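From: Adebayo Ekpo
To: club-manipulation list
Date: 27/11/2019
Subject: Re: two-gripper cloth task, recording procedure

Replies inline. I have trimmed the part about the room key.

> From: Antigoni Chrysikopoulos
>
> I read the draft procedure for the Ultasix cloth task and have three
> questions before I sign up for a block.
>
> 1. Does the left hand have to start from the same place each time?
> Bořivoj says yes, Jozefína says only the garment has to.
>
> 2. What opening do we use on the jaws? The draft says "medium."
>
> 3. If the cloth slips out of one gripper halfway through, do we stop
> or pick it up again and carry on?
>
> Also, the file naming in section 4 does not match what the upload
> script expects. It wants the operator initials first.

On 1: Bořivoj is right for the calibration set and Jozefína is right for everything else. In the calibration set both hands start at the near side of the bed, jaws open, for two seconds. After that, start wherever is comfortable, as long as both grippers are in view of each other. I will split this into two paragraphs in the draft so the rules stop getting mixed up.

On 2: "medium" was a leftover from the Flirnton grippers, which had three detents. The current ones have a continuous trigger. Open fully on approach, close until the fabric stops sliding, then hold. Do not squeeze past that point. The finger joints flex under load and the width reading drifts, and Zdislava then has to throw out the width channel for the whole episode.

On 3: carry on. A regrasp is useful data. Stop only if the garment leaves the bed or if you have to put a gripper down. Mark the episode as "regrasp" in the log. Do not mark it as failed.

The file naming is my mistake. Initials first, then episode number, then garment code. Section 4 will be corrected tonight.

The rest of this message is the revised order of work for a block. It replaces section 2 of the draft.

Step 1. Setup

Turn on both grippers and wait for the indicator light. Check that the clocks agree to within 6 ms. If they do not, restart the left one first. Spread the garment once by hand, then drop it in a loose heap so that the starting shape varies. Do not smooth the bed cover between episodes.

Step 2. First grasp

Take an edge with the left gripper. Any edge is fine, but avoid thick seams, which hold the jaws apart and give a false width. Lift only enough to make a second point reachable.

Step 3. Second grasp

Bring the right gripper in with the fingers pointing away from you and take the hanging part of the cloth. Keep the right wrist level. Most of the rejected episodes from September have the right gripper rolled over far enough that its own fingers hide the contact point.

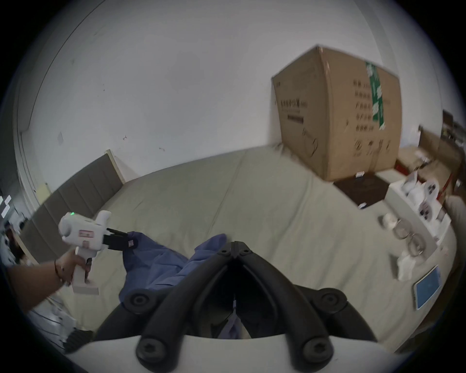
Step 4. Spread and fold

Pull the two points apart slowly until the cloth is close to flat between them, lower it, and release the right side first. Then fold left over right. One fold is enough for this task. The two-fold version is a separate task with its own codes and will be scheduled after this one.

Step 5. Log

Write one line per episode: number, garment code, regrasp yes or no, any comment. Comments should say what the cloth did. "Bad" does not help Zdislava when she is sorting through 400 of them.

Current state of the set

We have 240 accepted episodes and the target for the term report is 1,000. Almost all of the accepted ones use garments with simple outlines, so the policy Bořivoj trained on them has had very little sleeve data. If you own a long-sleeved shirt you can spare, bring it.

The replacement trigger springs from Doležal have arrived. Jozefína has fitted one set. The second set goes in when the left gripper is free for an afternoon, so please do not book it without checking the sheet.

Open item: Jinwood asked whether the club would share raw recordings along with the processed ones. I would say processed only until we have written consent from every operator, but I want other opinions on the list before I answer them.

Antigoni, if the answer to 2 is still unclear, try ten or so practice grasps with the width plot open. The point where the curve goes flat is the one you want.

Adebayo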